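Wrist camera and shiny metal: keep the episodes or drop them?
Forum > Data collection > Manipulation
11 replies

gantry_left
We are collecting teleop demos for a set of kitchen tasks. One arm, parallel gripper, one small camera at the wrist, one fixed camera over the bench. The policy is plain imitation learning, nothing exotic. The project is called Mernow internally, so if I write Mernow below that is what I mean.

Most of the tasks are fine. The one giving me trouble is anything where the gripper gets close to stainless steel. When the wrist camera is near the metal, most of what it sees is the arm's own hardware reflected back, plus the lights. The overhead view is still good at that point.

We have 337 episodes for this task family. I went through them by hand and marked 60 where the wrist view is mostly reflection for a good part of the approach. My plan was to drop those and train on the rest. A coworker thinks that is a mistake. I would like to hear from people who have done this before I delete anything.

Setup details, in case they matter:
Wrist camera 30 fps, auto exposure on
Overhead camera 30 fps, exposure locked
Actions recorded at the same rate as the images
Operator sees both views on a monitor and can also see the bench directly

pallet_jill
Don't delete anything. Move them to a separate folder and train both ways. Disk is cheap and operator time is not.

On the actual question, I would keep them. If the arm is going to work next to steel when you deploy it, then those are the pictures it is going to get. Taking them out means the first time the policy meets a reflection is the day you run it.

torque_notes
I disagree with the above, at least in part. It depends on where the operator was looking. If the operator was driving off the bench view with their own eyes, then the actions in those episodes don't follow from the wrist image at all. You are asking the network to explain a motion using a picture that had nothing to do with it. It will find something to hang on to, and in my experience it hangs on to the wrong thing.

We had this with a rack loading task. The policy learned to slow down whenever a bright patch showed up in the upper part of the wrist view. The bright patch was a ceiling light in the metal. We moved the cell to another room and it stopped slowing down.

pallet_jill
That sounds like a lighting variety problem to me. Every episode came from one room under one set of lights. If you had moved the cell halfway through collection, the light would not have predicted anything.

torque_notes
Sure, but he has what he has. He didn't ask how to start over.

gantry_left
Both fair. To answer the question about where people look: I asked. Two of the operators say they use the overhead view on the monitor almost the whole time and only glance at the wrist view for the last bit before closing. The third stands up and looks straight at the bench. None of them use the wrist view near the steel because they can't read it either.

The cell has been in one place for the whole collection. Time of day varies, so daylight varies some.

slowservo
Turn off auto exposure on the wrist camera. This comes up on this board every few months. With auto exposure on, the image changes brightness when glare comes into view, and everything else in the view shifts along with it. You get a brightness change that lines up with distance to the metal. The policy will use it. It is a free distance sensor as far as the network is concerned, and it works great until somebody opens a blind.

Lock it, accept that the glare clips, and move on.

bench_seven
Locking exposure helped us a little. What helped more was a polarizing filter on the overhead camera and nothing on the wrist. The filter does very little for bare metal compared to glass or water, so don't spend money on one for the wrist camera. I did, and I have a drawer with 11 of them.

The other thing we tried was matte spray on the steel. Results looked great. Then we ran it on clean steel and success dropped to where it was before we started. So I am with pallet_jill on keeping the hard episodes.

anura_user
Has anyone here used Anura for this? It lets you mask a camera per time step, so you can keep the episode and the actions but blank the wrist image for the stretch where it is no use. The overhead stream stays in. We do it with a random dropout on top, so the policy can't learn that a blank image means steel.

I think that settles most of the argument above. You don't lose the operator time and you don't train on a view the operator ignored.

torque_notes
I like that better than either option. My one question is what you do at run time. There is no one sitting there to blank the wrist camera when the arm gets near the pan or the sink or whatever it is. The policy goes from a blank in training to a live reflection in the real world.

anura_user
We run a small classifier on the wrist image. Two classes, readable and not readable. When it says not readable we blank the image at run time the same way. It is trained on the same labels you use for masking, so you have to do that labeling once and do it carefully.

gantry_left
OK, that I can try. I already have the 60 marked, but only per episode. Labeling per time step is more work. I wrote down a rule so the three of us doing it would agree with each other. Posting it here so people can poke holes in it.

Labeling rule, wrist view, version 7

1. Watch the episode once at full speed with both views before labeling anything.

2. Label as readable if you could place the gripper using the wrist view alone. The object or its edge has to be visible as itself. A reflection of the object does not count.

3. Label as not readable if the metal takes up nearly the whole view and what you see in it is mainly the gripper and the room. Reference still for this class, pinned next to the labeling screen. The dark shape in the middle of the steel, the wide red band under it and the green point of light are all reflection. The real board and the two black fingers are at the bottom. There is a fold or seam down the left side and a few fine scratches, and neither of them is enough to place the gripper by.

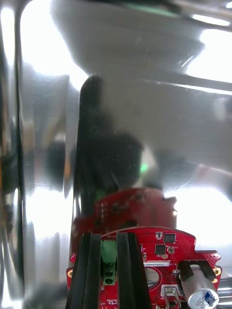 4. Do not use the green light as a cue. It looks bright, so it is tempting to call the view readable because of it. It is an indicator LED on our own hardware. It tells you there is metal in front of the camera and nothing else you can use here.

5. If you go back and forth on a time step, label it the same as the one before it. Do not let the label flip more than once in a second.

6. White glare alone is not a reason to mark not readable. If the glare covers half the view and the object is in the other half, it is readable.

7. Leave the overhead view alone. No masking there for now.

slowservo
Rule 4 is good. I would go one step further and tape over the LED. A reflected light that moves with the gripper is as bad as the exposure thing I mentioned. Easy to fix, too.

gantry_left
If I tape it now, the new episodes won't match the old ones. I would have a set with the light and a set without. Maybe that is fine as variety. I'll think about it.

bench_seven
I don't agree with rule 5. Copying the previous label means your mistakes run on for a long time. Say someone is unsure at the start of the approach and it was readable before that. They will carry readable well into the bad part. I would add a third label for unsure and leave those time steps out of the classifier training completely. Keep them for the policy.

pallet_jill
Agree with bench_seven on a third label.

I also don't like the scratches being written off in rule 3. Scratches are on the metal. They are the one thing in that view that really sits on the surface you are trying to reach, apart from the seam. A person can't use them, but a network might be able to, given enough examples. By masking all of it you make sure it never gets the chance.

torque_notes
With 337 episodes? I don't think a network is going to pull surface distance out of fine scratches at that scale. With ten times as much data, maybe. I would also worry that it learns the scratches on that one piece of steel.

pallet_jill
Which is why you collect on more than one piece of steel.

torque_notes
We agree on that one.

mai_tools
Late reply, but a practical point about file handling. We keep the mask as its own track next to the video and never write blank images into the video itself. Our recorder is Mai and it stores extra tracks without any trouble, but you can do the same with a plain text file of start and stop times. If you change your mind about rule 5, and it sounds like you will, you only regenerate the mask. We burned ours in the first time and had to go back to raw files that were on a drive in another building.

gantry_left
Good point, I was about to burn them in. I'll do it as a separate track.

Plan for now:
Keep all 337 episodes
Per time step labels with three classes: readable, not readable, unsure
Rule 5 is gone, unsure steps stay out of the classifier
Lock wrist exposure for everything recorded from here on
Borrow a second and third piece of steel with a different finish
Train three ways: all data with no mask, the marked episodes removed, and masked

We rent time on the Sturnon cluster and our next slot is in September, so it will be a while before I have numbers. The test will be on a piece of steel that is not in the training set, with the bench moved to the other side of the room.

slowservo
Put the old auto exposure episodes and the new locked ones in both the training and the test split. Otherwise you will be comparing exposure settings and calling it masking.

gantry_left
Noted. Added it to the list.

anura_user
When you train the classifier, check it on time steps where the gripper is close to something dark and not shiny. Ours called a black tray not readable for weeks and we had the wrist camera blanked for half of every run without noticing. Plot the mask against time for a few live runs before you trust it.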